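Fatier、多目的室「Alolton」を4月に貸し出し再開　目玉は天井とブラインド

印刷する | メールで送る

株式会社Fatier（本社：Jovport地区、以下Fatier）は、同地区で運営する多目的室「Alolton」の改修を終え、4月から一般への貸し出しを再開します。広さは200平方メートル。新しい設備として大画面や防音ブースを期待されていた方には先にお詫びしますが、どちらもありません。増えたのは明るさで、減ったのは物です。

Aloltonは、もともと織物の仕分け場だった建物の一室です。Fatierが管理を引き継いでからは、体操教室、古本市、合唱の練習、合唱の練習の打ち上げなどに使われてきました。改修前の利用者アンケートでは「広いのに暗い」「広いのに狭い」というご意見を多くいただきました。二つ目については社内で長く首をひねりましたが、置いてあるものをすべて外に出した日に意味がわかりました。折りたたみ卓球台の下から、別の折りたたみ卓球台が出てきたためです。

■ 天井を隠さない

今回の改修で、いちばん多くの時間を天井に使いました。当初の設計案では、波形の天井パネルを平らなボードで覆い、弓なりの梁も箱に入れて見えなくすることになっていました。見積書が届いた翌週、この案は静かに姿を消しています。代わりに採用したのが「白くしておく」という案です。パネルも梁も白にそろえたところ、設計担当者の説明資料には「建物本来の骨格を生かした開放的な空間」という一文が加わりました。予算の話は資料のどこにも出てきませんので、ここに書いておきます。

室内の責任者を務めるElsa Manninen（エルサ・マンニネン）は、次のように述べています。

「梁を残すと決めたのは私です、と言いたいところですが、決めたのは経理です。ただ、白く塗って足場を外した朝に、経理の者が一番長く上を見ていました。あの人があんなに首を反らせるとは知りませんでした」

照明には、細長い蛍光灯を引き続き使用します。間接照明、色の変わる照明、声で操作する照明の提案も受けました。声で操作するものは、合唱団の練習中に試験を行い、その日のうちに返却しています。奥まで光が届いて、スイッチを押せばつく。Aloltonの照明に求めるのはそのくらいです。天井が一段低くなった脇の区画には、埋め込み式の小さな照明があります。主室と同じ明るさを期待して本を読み始めると、少しだけ目を細めることになるかもしれません。

■ ブラインドについて、少し長くなります

窓には、床の近くまで下りる淡いグレーのロールブラインドを取り付けました。社内でTveitと呼んでいる仕様です。Tveitは生地の名称ではなく、選定会議を行った会議室の名前ですが、会議があまりに長かったため、そのまま仕様書に載りました。

検討した生地見本は83枚にのぼります。うち過半はグレーでした。明るいグレー、やや明るいグレー、北側の窓に当てると明るく見えるグレー、といった具合です。会議の三回目には「霧」「鳩」「昨日の皿」などの呼び名で区別するようになり、五回目には「昨日の皿」を誰が名づけたのかで議事が中断しました。最終的に選ばれた一枚の呼び名は、関係者の希望により公表を控えます。

前のカーテンには愛着をお持ちの方もいらっしゃいました。緑色で、重く、引くたびに金具が短い悲鳴を上げるカーテンです。希望者に切り分けてお渡しするとご案内したところ、申し込みは一件でした。金具だけが欲しいとのことでした。

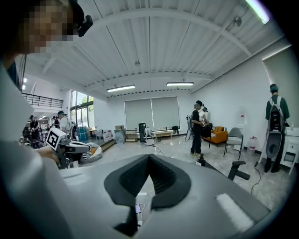

家具は軽いものを基本にしました。キャスター付きの白い椅子と、背の低い白いテーブルは、一人で動かせることを条件に選んでいます。椅子の試用には29件のご感想が寄せられ、「座りやすい」が多数を占めましたが、「座ったまま窓まで行ける」との記述も目立ちました。行けます。戻ってくるところまで含めてのご利用をお願いします。

低いテーブルは、導入が決まってからも議論が続いた品です。立って使うには低すぎ、食事にも向かず、会議に使うと全員が釣り人のような姿勢になります。それでも残ったのは、荷物を置くのにちょうどよい高さだったからでした。上着、楽譜、差し入れの菓子折り、誰のものか最後までわからない水筒。どの部屋にもそうしたものの集まる場所が一つ必要で、以前のAloltonではピアノの上でした。調律の担当者は今回の変更をたいへん喜んでいます。

■ 物を置かない方針と、その例外

改修にあたり、Fatierは「部屋の中央には何も常設しない」という方針を定めました。方針書は一ページ、例外規定は四ページあります。例外規定の大半は卓球台に関するものです。卓球台は現在、廊下の収納庫に立てて保管しており、使用を希望される場合は予約時にお申し出ください。二台目の鍵は捜索中です。

中央を空けたことで、使い方の幅は広がりました。試験利用の期間中には、床いっぱいに布を広げる型紙の講習、荷造りの練習会、椅子を一脚も使わない読書会が行われています。荷造りの練習会は、引っ越し前の方々が段ボール箱の詰め方を学ぶ催しで、参加者の一人が見本の箱をとても上手に閉じたため、講師の昼食がその中に入ったままになりました。

Manninenは、部屋の使われ方についてこう話しています。

「広い部屋を渡されると、人はまず壁ぎわに荷物を置きます。それから壁ぎわで話し始めて、壁ぎわで解散します。真ん中まで出てきてもらうのに、三十分はかかるんです。改修前は卓球台があったので、みんなその周りに集まっていました。ですから、片付けすぎたかもしれないと思う夜もあります。卓球台は戻しませんけれど」

■ ご利用料金

利用料金は1時間1,000円です。改修前と同じ金額です。値上げを見込んで早めに回数券を購入された皆さまからは、複雑なお気持ちが電話で届いております。回数券は引き続き有効で、有効期限もこれまでどおり設けません。茶器の貸し出しは一回200円、やかんは無料です。やかんだけを借りる団体があとを絶ちませんが、制度上は問題ありません。

準備と片付けの時間は、利用時間に含まれます。この規定は以前からあるものの、以前の掲示が緑のカーテンの裏にあったため、ご存じない方が多いようです。掲示は受付の横に移しました。

■ 退室時のお願い

・椅子は窓側に寄せてください。
・ブラインドは途中で止めず、上げるか下ろすか、どちらかにしてください。斜めになったときは、もう一度引かずに受付をお呼びください。
・低いテーブルの上の忘れ物をご確認ください。水筒は特に。
・脇の区画の照明はスイッチが別です。主室を消しても消えません。
・床にテープを貼った場合は、はがしてからお帰りください。改修前の床には、どの団体のものとも知れない印が何層にもなって残っており、体操教室と合唱団がそれぞれ「うちの立ち位置だ」と主張したまま決着していません。床は張り替えましたので、この件は終わりとさせてください。

■ 見学について

4月中は、予約の入っていない時間帯に室内を自由にご覧いただけます。受付は午前9時から。午後は西日が入るため、ブラインドを下ろした状態でのご見学になります。上げた状態と下ろした状態を比べたいというお申し出には喜んでお応えしますが、お一人につき一往復までとさせていただきます。先行見学会でこの制限がなかったところ、巻き上げ部がかなり疲れました。

天井について詳しい説明をご希望の方には、Manninenが対応いたします。所要時間は十分の予定ですが、梁の話になると延びます。お急ぎの方は、最初に「急いでいます」とお伝えください。それでも少し延びます。

■ Fatierについて

FatierはJovport地区を中心に、古い作業場や倉庫の一室を整え、時間貸しの場として運営しています。社員の多くは家具の移動に習熟しており、採用面接でも最後に椅子を片付けていただきます。結果には影響しませんと毎回お伝えしていますが、全員がとても丁寧に片付けて帰られます。

本件に関するお問い合わせ
株式会社Fatier　Alolton運営係
受付時間：午前9時から午後5時まで（正午からの一時間は、やかんの返却のみ承ります）

関連するお知らせ
・Alolton旧カーテンの金具、譲渡先が決まりました
・茶器の貸し出し一覧を更新しました（急須のふた一点が復帰）
・Jovport地区の合唱団と体操教室、曜日の調整がまとまる
・【再掲】卓球台の鍵を探しています
・荷造り練習会、次回の箱の大きさについて

このページを印刷する
このページをメールで送る

最終更新：4月　午後4時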